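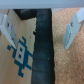
White gripper fingers, open, with a dark object between them

Letter about Legionella in our apartment building's hot water. Is it safe to shower?

Asked by Chutima Thongdee, 2025-02-26
Viewed 2,568 times
Topics: health at home, water, renting

I live in a building with 96 apartments in Desgate. Last night everyone got a letter under the door from the management company (Erkusar) saying that Legionella bacteria were "detected in samples from the domestic hot water system" and that they are "working with the county health department on corrective measures." It says two residents have been diagnosed with pneumonia and that testing is still going on. It doesn't say which apartments or which side of the building.

The letter tells us to "limit exposure to water mist" and to run our taps, and that's all it says about what we should do. There is a phone number, but it goes to the leasing office and the person there read me the same letter.

My situation: it's me, my mother who is 71 and uses a CPAP machine at night, and my son who is 9. My mother used to smoke but quit years ago. None of us are sick right now. We are on the fourth floor and the hot water has been kind of lukewarm since last June, when they replaced something in the basement. I complained about it twice.

What I want to know:
Can we shower at all, or should we go to my sister's?
Can we drink the water and cook with it?
What about the CPAP humidifier? My mother fills it from the bathroom faucet.
Can we catch it from the neighbors who are sick?
I was thinking of buying a pitcher filter. Would that help?

I would also like to know whether they have to tell us the test results. The letter doesn't give any numbers.

3 answers

Answered by Fotis Bakalis
Marked helpful

I maintained water systems in hospitals and nursing homes until I retired, and I've been through this a few times. I'm not a doctor. If the county has given your building instructions, follow those over anything I write.

Start with the CPAP. Your mother should stop using tap water in it tonight. Use distilled water only, from the jugs sold at the grocery store or drugstore. Empty the tank, wash it with dish soap, rinse it with distilled water and let it air dry before refilling. Check the manual for how it wants to be disinfected and how often to change the tubing and filter. If the tubing is old, replace it now. The same goes for any room humidifier, nebulizer, or nasal rinse bottle in the apartment. A nasal rinse needs distilled, sterile, or boiled and cooled water at all times anyway, even when the building is fine.

Showering. People get this from breathing in tiny droplets of water that have the bacteria in them. A shower makes a lot of those droplets. Most healthy people who are exposed don't get sick. The risk is higher if you are 50 or older, smoke or used to smoke, have lung disease, diabetes, or kidney trouble, or take drugs that weaken the immune system. Your mother is in that group on age and smoking alone, so I would not have her shower in that apartment until the building is cleared. She can wash at the sink with a cloth, with the faucet running slowly so it doesn't splash. A bath makes less mist than a shower but it still makes some while the tub fills. If it has to be a bath, fill it slowly and keep her out of the bathroom while it fills. Going to your sister's for showers is a good plan for her.

You and your son are at lower risk. Still, if your sister is close by, I'd do the same for a while. Stay out of any hot tub in the building.

Drinking and cooking. Swallowing the water in the normal way is not how people usually get sick from it, and cooking with it is fine in most cases. The exception is someone who has trouble swallowing or tends to choke on drinks, since water can go down into the lungs. If that describes your mother, use bottled or boiled water for her. Take drinking and cooking water from the cold tap and heat it on the stove. Filling a pot doesn't make much mist if you don't open the faucet all the way. Toilets and the dishwasher are generally all right. Close the lid before you flush.

Catching it from neighbors. In general it doesn't pass from one person to another. You don't have to avoid anyone.

Pitcher filter. Save your money. The ordinary carbon kind is made for taste and doesn't remove this, and a wet filter cartridge can grow bacteria of its own. There are shower and faucet filters that do stop it. They are rated at 0.2 microns, they screw on at the point of use, and they have to be changed on a fixed schedule. Hospitals use them. Ask Erkusar whether they are supplying them. I've seen building owners pay for them when the county asked.

Lukewarm water. I'd put this in writing to the county. Legionella does well in warm water and doesn't hold up when it's hot. Storage tanks are commonly kept at 140°F (60°C) for that reason, with mixing valves down the line so people aren't scalded. If something was changed in the basement in June and your water has been lukewarm ever since, the person investigating will want to know. Give the date of the work if you have it, and copies of your two complaints. A bad mixing valve or a failed recirculation pump can leave one side of a building sitting at just the wrong temperature.

Be aware that one of the ways they treat a system is to raise the temperature a lot and flush it through. On those days the tap water can burn you, and a 9-year-old should not be turning on the hot water by himself. They should post notice first. The other way is a strong dose of chlorine, and you may be told not to use the water at all for some hours.

Flushing. The letter told you to run the taps. If there is a faucet or second bathroom you don't use, that water is sitting still in the pipe. Run it gently, with your mother in another room. For the shower, take the head off if you can, or put it in a bag with a corner cut off and let it drain down so it doesn't spray. Then leave the bathroom and close the door. Clean or replace the shower head afterward if it has scale in it.

Symptoms. Cough, fever, shortness of breath, muscle aches, headache, sometimes diarrhea or confusion. It usually starts two to 14 days after the exposure, occasionally later. If any of you get these, see a doctor the same day and say the words "my building's water tested positive for Legionella." Take the letter with you. It's treated with antibiotics, but the common ones for pneumonia don't all work on it, and the test is one they have to order. Trouble breathing or confusion means the emergency room.

Comment from Chutima Thongdee: Thank you. I threw out the CPAP water and bought two gallons of distilled. She is staying at my sister's for now. I didn't know about the shower head, I will take it off tomorrow.

Comment from Fotis Bakalis: Good. Have her tell her own doctor too, even though she feels fine.

Answered by Wanpen Kaewmanee

On the question about test results. I rent too and we had this at Suksawat Court two winters ago. What the owner has to give you depends on the state and sometimes the city, so I can't tell you yes or no. What worked for us was skipping the leasing office and calling the county health department directly. Ask for environmental health, or for whoever handles Legionnaires' disease. They had a case number for our building and a nurse called me back the next morning.

Things I would ask them:
Which parts of the building were sampled, and was the cold water sampled too
What the results were and when the next samples are due
Whether there are written instructions for residents (ours had a two-page sheet that the landlord never passed out)
Who decides when it's over

Then send management an email asking for the lab report. Do it by email so there's a date on it. They didn't send ours the first time. They did after several tenants wrote and copied the county.

Keep receipts for the distilled water and filters and anything else you buy. We got a credit on the rent in the end, not a big one. If you think you have to move out for a time, talk to a tenant group or legal aid office before you hold back any rent. One family in our building just stopped paying and it caused them a lot of trouble.

Ours took over three months from the first letter to the last one. They would get a clean test and then the one after it would be bad. So don't go back to normal after one good result unless the county says so.

Answered by Amnuay Thongsuk

Just pour bleach down the drains and let the shower run hot for a while with the door shut, that kills it. My brother in law did that in his house. News always makes a big thing of this stuff

Comment from Fotis Bakalis: Please don't do this. The drain isn't where the problem is, it's in the supply pipes and the tank. And running a hot shower in a closed room fills the room with the mist you are trying to avoid. If you go back in right away you breathe it.

Comment from Bohumila Pešek: Also don't mix bleach with other bathroom cleaners.

Comment from Amnuay Thongsuk: ok he has a well so maybe its different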